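Nornden is a clothing reuse and folding service. We take in clean everyday clothes, sort them, fold them, and send them back out in sets that are ready to go on a shelf or into a drawer. Most of what we handle is plain: T-shirts, sweatpants, kids' pajamas, socks.

## How we started

Ye-seo Seok started Nornden after several years in the stockroom at Pavlović, a family clothing store that has since closed. She kept the store's folding guide, a stapled booklet with pencil notes in the margins, and we still use a version of it. Maksym Holovko joined the following June to run intake and deliveries. The first season we worked out of one room and handled 200 garments. Last year it was 2,208.

## What we do with a shirt

Every shirt is laid face down, smoothed from the center out, and folded sleeves first. Then the sides come in and the hem goes up to the collar. A finished T-shirt should be a flat rectangle with the neckline showing, so that whoever opens the drawer can tell one shirt from the next without pulling it out.

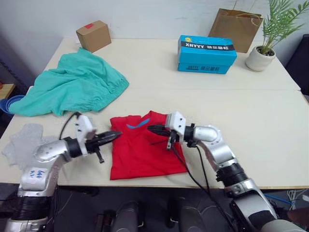 Anything with elastic takes longer. Gathered waists and cuffs pull the cloth out of square, so we fold those pieces loosely and put them higher in the stack. Heavy knits go at the bottom. Socks and other small items go on last.

We don't iron. If a garment needs ironing to look right, it goes in a separate bin and Maksym takes it to Grakon, the laundry two doors down.

## Sets and boxes

A set is usually one person's clothes for a few days. We build it as a single stack on the table, check it against the order slip, and box it. We reuse shoe boxes and small shipping cartons whenever they are clean and the lids still close. Paper shopping bags are fine for short trips across town.
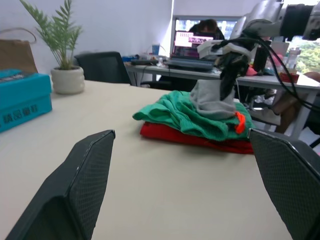
Sets go out with a card listing the sizes. If something doesn't fit, send back that piece and we'll replace it. The rest of the set can stay with you.

## Who we work with

Our largest regular customer is Pestance, which runs furnished short-stay apartments and orders sets for guests whose luggage is delayed. We also fill orders from two schools and from private households, mostly people moving or downsizing.

## Dropping off clothes

Intake is open from 9 a.m. to 1 p.m. Please wash everything first and empty the pockets. We can't take coats, shoes or bedding.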